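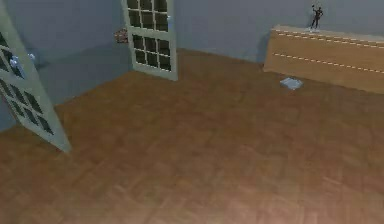
What time may guests check in at the Lindden guest apartments this season? Check-in opens at 4 p.m. for all units, and the front office at Govville remains staffed until 9 p.m. for late arrivals.

To: Holiday Rental Owners list
From: Colleen Beaudoin, Guest Services, Bastus Property Management
Subject: Re: Arrival times, deposits and cleaning between stays

Dear owners,

Thank you to those who wrote in response to last month's notice. I am replying to the full list, as several of the points raised by Mr. Munteanu were also raised by others. His message is quoted in part, with our answers after each section.

Emanuel Munteanu wrote:

> I own two of the units at Lindden and have let them through Bastus
> for three seasons. The new notice gives check-in as 4 p.m. but the
> listing for my larger unit still says 3 p.m. Which is correct, and
> who will correct the listing?

The correct time is 4 p.m. The earlier time was carried over from last year's listings and is being changed on all Lindden and Aidoo pages this week. Guests who have already booked under the 3 p.m. time will be allowed to enter at 3 p.m., and the cleaning schedule has been adjusted for those stays. Owners do not need to contact these guests themselves. Check-out remains at 10 a.m.

> I would also like to understand the security deposit. My last
> statement shows that a guest was charged 246 dollars for a broken
> shower screen, but the deposit held was higher than that. Was the
> balance returned to the guest or is it still with you?

The deposit for every two-bedroom unit is $1,000, held on the guest's card and not collected unless a claim is made. In the case you mention, the amount of the repair invoice was charged and the hold on the remainder was released. No part of a deposit is kept by Bastus. Claims must reach Wumpini Sarpong in Accounts within two working days of check-out, with a photograph of the damage and, where possible, a written estimate. Claims received after the hold has expired can be forwarded to the guest, but we cannot promise payment.

> Finally, the notice says that linens will be changed "at mid-stay"
> for longer bookings. Does this apply to a one-week stay? The cost
> for my units went up noticeably last summer.

A mid-stay change applies only to bookings of ten nights or more. A one-week guest may request one at the guest's own expense. We have reviewed the statements for last summer and found that one-week stays at Lindden were billed for a change in error. A credit will appear on the June statement for each owner affected - there is no form to complete.

Two further matters for the list.

The pool at Aidoo will close for resurfacing at the end of the season, and the work is expected to take up to 16 days. Guests whose stays overlap with the closure have been told and may use the Govville pool with their apartment key. Selorm Ankrah is the contact for the contractor's schedule. Please do not direct guests to him.

Unit 101 at Govville has been withdrawn from the rental program at the owner's request. Bookings already made for that unit are being moved to comparable apartments in the same building. Owners with open weeks who are willing to accept one of these bookings should write to Selorm Nartey in Reservations and state which weeks are free. The original nightly rate will apply, less the usual management fee.

Replies to this message go to the whole list. Questions about an individual statement should be sent to Accounts directly, with the unit number in the subject line.

Sincerely,

Colleen Beaudoin
Guest Services
Bastus Property Management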